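Nneka Oyewole
13th June

Sunday job: oiling the cutting board! I've been putting it off since March and the wood was starting to feel like cardboard, so today was the day.

Washed it last night, stood it on its side to dry, then rubbed in the Furkoline oil with an old T-shirt. Paid 13 bucks for the bottle and I've barely made a dent in it. 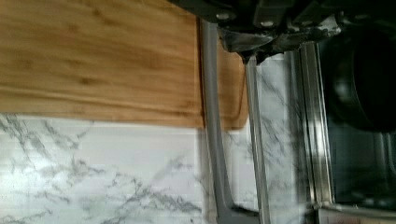 The groove is the annoying part (crumbs, always crumbs). I run a toothpick along it first and then go in with the corner of the rag, slowly, while my coffee gets cold.

Second coat tonight after dinner. My sister swears by the Nelier wax on top, so if anybody's tried it on a board they use every day, tell me! Does it get sticky?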